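About Gillcombe

Gillcombe is a small school for kitchen robotics. We teach adults to set up, program and test robot arms on everyday household jobs. Most of the work is done in simulation, and our students share a practice kitchen called Juser.

The first exercise is the toaster. It has four slots, two levers and one slice of bread.

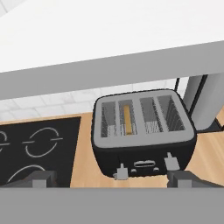 Open Day

Our last open day was July 10, 2025, at our Besdale rooms. We had 68 visitors and ran the toaster demonstration every 15 minutes.

The arm works at a counter with a cooktop and a rail of wooden utensils.

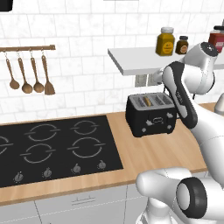

Visitors could also try the controls themselves — no experience needed. The next open day will be at our Valderrama site.

Search this site Go

Recent
Open day: questions from visitors
Course fees and dates
Getting to Besdale

Contact us | © Gillcombe | Back to top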